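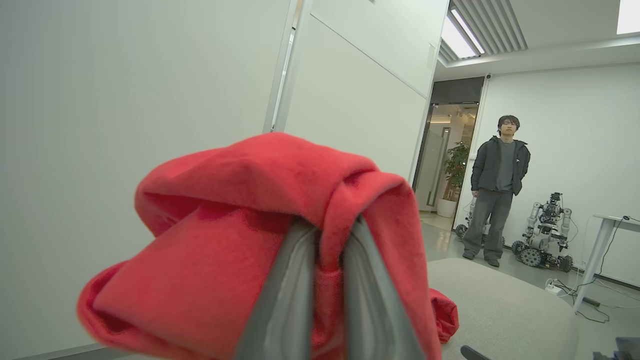 Mira's dad on Robots
March 17, 2019

I've been asked what I think of the Cimbridge student robotics project now that my kid has been in it since last July. Short thread. I'm the grumpy parent, so adjust for that.

The goal this year is laundry. Pick up clothing, put it in a basket. They enter it at Bomberg in the household tasks category. On paper it sounds like a chore for a six-year-old, and I said so at the first parent evening, and got some looks.

I've come around on the difficulty. Cloth is awful. A block has the same shape every time you reach for it. A fleece doesn't. Grab it by a corner and you have one problem, grab it by the middle and you have a different one.

What I haven't come around on is the way the club talks about it. The sign-up page said students would "teach a robot to do the laundry." Nothing gets washed, sorted, dried or folded. Clothes in a basket. Say that! It's a fine project under its own name.

Hajnalka Orbán runs the sessions and to her credit she doesn't oversell. I asked her how often the thing works without a student steering it and she said "less than you'd hope, and it depends on the shirt." Best answer I've had from anyone at Cimbridge.

The students have recorded 407 practice runs by remote control. Those go into Pliltier, which is the software they train with, and out comes something that tries to copy what the humans did. If the humans were sloppy, it copies sloppy. Kids find this hilarious. I find it expensive.

Speaking of which: the $500 activity fee. I still can't get a clear breakdown. Some goes to spare parts, some to the Bomberg entry, and the rest is "shared lab costs." I'd like that last one in writing before next year.

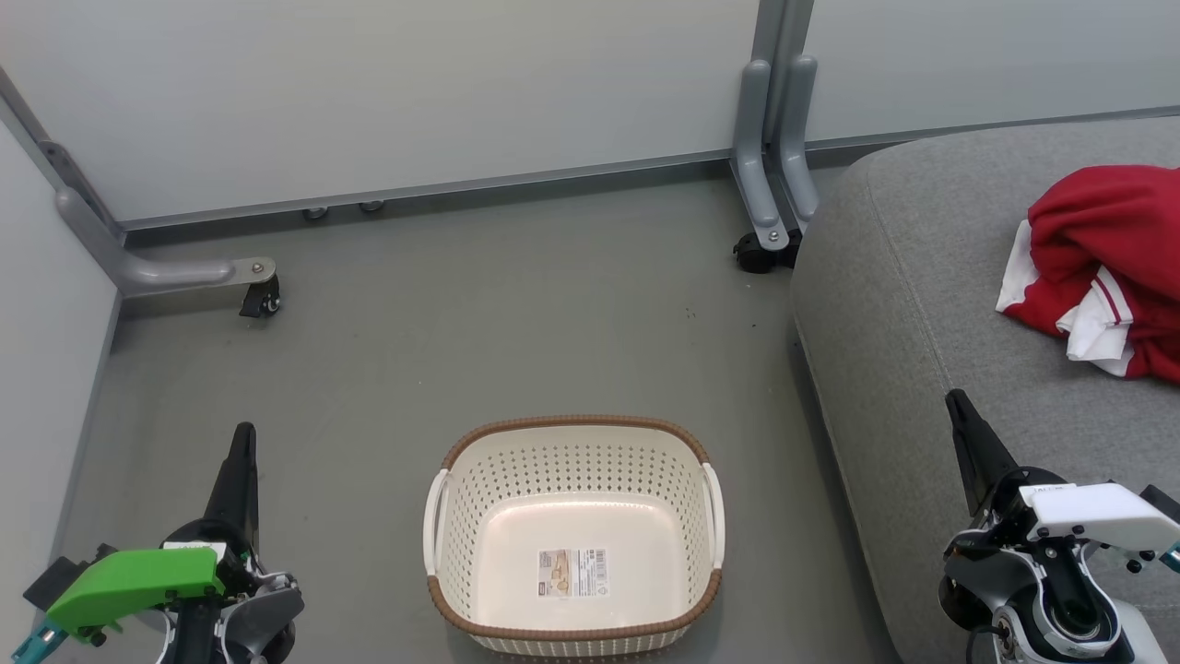
Why does the team practice with the same basket every time?

Changing the basket changes the height of the rim and how wide the opening is, so they want one setup working before they add another. The plan is to try other containers after Bomberg.

My worry with that plan is the obvious one. You can get very good at one basket and one patch of floor and then move the whole business to a competition hall with different light and a different floor. Ask any team that went last year.

Lilla Bakos, one of the older students, has been pushing for exactly this test. Move the basket, turn it sideways, swap the clothes, write down what breaks. She keeps a log called Onu (I don't know why, I've stopped asking) and it's the only document in the whole club I fully trust. The failures are in there too.

Compare the demo video from the winter open house. One smooth pickup, cheerful music, applause. How many tries before that one? I asked twice. It wasn't in the video and it wasn't in the newsletter.

Is my kid learning something? Sure. She argues about camera placement over dinner and she now labels her cables. She also reads ads for home robots with her eyebrows up, and I'd pay a chunk of the fee for that alone.

So, if you're thinking of signing up for fall: go sit in on a regular session, skip the open house. Ask to see Lilla's log. Ask what happens when the basket moves.

And ask about shared lab costs. Maybe they'll tell you.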